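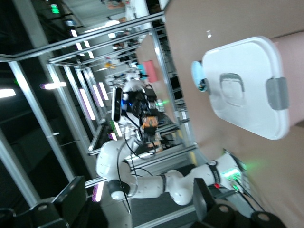
Progress report to the Hubmann Fund, 2026-09-08
Zirnham Community Pantry – home canning and food storage classes
From: Melquiades Villalobos

Short one this time, we are in the thick of tomato season.

Classes. 111 people finished the basic course, up from the spring. Evening group full every time, morning group half empty. Moving the morning one to after school dropoff and will see if that helps. Spanish handouts are done, finally. Still no Vietnamese version, translator got busy.

Jars. Bought 400 pint jars out of the grant, all given out. Lids are the problem – people come back for lids, not jars, and we under-ordered. Would like to move what is left in the printing line over to lids if thats OK with you. Please let me know by email, dont need a letter.

Kitchen. County inspection passed, one note on the hand sink (hot water slow to arrive). Plumber quoted $352, we paid it from our own funds. The Plesent stove is holding up. Second pressure canner needs a new gasket, on order from Naltell, they say two weeks and have said that twice now.

Dry storage class. New, ran it twice. Rice, beans, flour, how to date and rotate. Went better than expected, lots of questions on weevils. People wanted to know about freezing flour first so we added it to the handout.

Spending. Around $1,000 left in supplies. Staff hours on track. Mileage is over – two farms we glean from are further out than the old ones. Receipts to follow, scanner is down.

Not done yet: the follow up phone survey. Have the list, have the questions, no time to call untill the harvest slows. Expect results in the December report.

Next up is apples, then a class on pressure canning beans once the gasket gets here.

M. Villalobos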